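Hartmut Fröhlich
@hfroehlich
Thread 🧵

1/
I spent February reading the small print on flower subscriptions so you don't have to. The short version is in post 14. The long version has more complaining.

2/
It started with a flyer from a company called Peria. "Farm-direct blooms, fresher than any florist." Fresher than which florist? Measured how? The flyer had a tulip on it and a discount code and no answers.

3/
I called the number. A nice guy told me the flowers are "cut to order." I asked if that meant cut after I order. He said it meant cut with orders in mind. I wrote that down word for word.

4/
So I asked the four companies that deliver to Sernville the same thing: on what day was the bouquet you're sending me cut? Not shipped, not packed. Cut.
One answered. One sent me a coupon. Two sent me a link to the FAQ page I had quoted in my question.

5/
The one that answered was Bauerfeind, a family outfit an hour up the valley. They said 5 days before delivery, sometimes less, more in the winter when they buy in from other growers. Not a glamorous answer. I believed it for exactly that reason.

6/
Now the vase life "guarantees." Peria promises a week or your money back. Go read the terms. You need a dated photo on arrival, a dated photo on the day of wilting, and proof you used the food packet. I'd like to meet the person who photographs a food packet going into a vase.

7/
Also the clock starts at "handoff to carrier." Your week of flowers can spend two nights in a truck and that's on you.

8/
Somebody will reply that the farm model cuts out the middleman. Maybe. But somebody is still sorting, bunching, boxing, chilling and driving. You can call that person a "fulfillment partner" if you want. I call that a middleman with a newer logo.

9/
Price. Peria's yearly plan comes to 782 dollars. The website shows you the per-bouquet number in big type and the yearly number on the last screen, in gray, under the box for the gift message.

10/
The guy at the grocery store on my street sells bunches out of a bucket. You can see them, you can pinch the stems, you can smell the bucket. If the bucket smells bad, walk away. That's the entire consumer protection system and it works better than the FAQ.

11/
The "2000 happy customers" banner deserves its own post. It said 2000 when I first looked and it still said 2000 four weeks later. Either not one new person signed up and not one person left, or that number is decoration.

12/
Then there are the review sites. I went through the reviews for Indonow, which is the app that two of these companies sell through. It shows a 91 percent satisfaction score. Satisfaction with what? I clicked the little "i". It's the share of customers who did not open a complaint. So if your roses show up dead and you shrug and throw them out, congratulations, you're satisfied.

13/
In fairness - and I do try - the flowers themselves are mostly fine. My sister-in-law has had a subscription since last fall and likes it. She likes not having to think about it. That's a real thing to pay for. I just want them to say that's what they're selling, instead of telling me about morning dew. 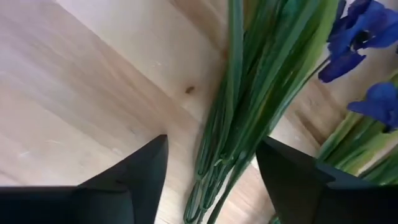
14/ THE SHORT VERSION
Ask when it was cut. If they can't tell you, assume they don't want to.
Find the yearly price before you type in your address.
Read when the guarantee clock starts.
Skip any plan you can't cancel on the same website where you signed up.

15/
On canceling, because three people have already asked: Peria makes you phone. The line closes at 4 p.m. and the hold music is a harp. I got through on my third try and I hadn't even bought anything, I only wanted to hear the script. They offered me a free vase.

16/
Replying to a few of you here. Yes, I've heard the penny-in-the-water trick. No, I don't buy it. Same with aspirin, vodka and lemon soda. I've tried most of them over the years, one vase with and one vase without, and couldn't tell them apart. Clean vase, fresh water, trim the ends. Boring, sorry.

17/
And no, nobody paid me for the Bauerfeind mention. They charge more than the bucket guy and they don't deliver past the river. I also think their website is terrible. They answered a plain question, that's all I'm giving them credit for.

18/
Peria has now replied to post 3. They say "cut to order" is "an industry term." I've asked them which industry and what it means there. Will add it below if they write back.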